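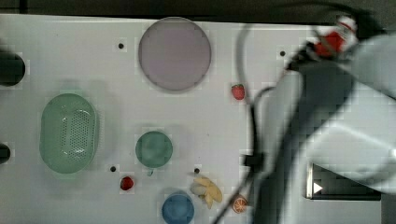
3.2 Collecting the demonstrations

We gathered all of our examples on a single tabletop at the Kereama lab, using kitchen items and toy foods. The setup is simple, and we were delighted by how much variety it gave us. Moving a bowl a hand's width changes the reach, the approach angle and often the order in which an operator chooses to work.

Two operators, Matilde Rebelo and Riaan Tshabalala, recorded 2000 demonstrations in March. Before each one, a script drew a short instruction ("put the strawberry on the plate", for instance) and the operator rearranged the table by hand. We asked them not to tidy up. Early trials with neat layouts gave us a policy that did well on neat layouts and very little else!

Figure 1 shows a typical starting layout, taken from the overhead view that the policy receives as input. We kept recordings with motion blur and compression marks in the training set, as the policy will meet both when it runs.

Dexter Lumanlan reviewed every recording and removed 194 in which the final state did not match the instruction. Many of these contain lovely recoveries from a slipped grasp, and we return to them in Section 5.

Figure 1. Overhead view of the workspace with kitchen items, toy foods and the arm.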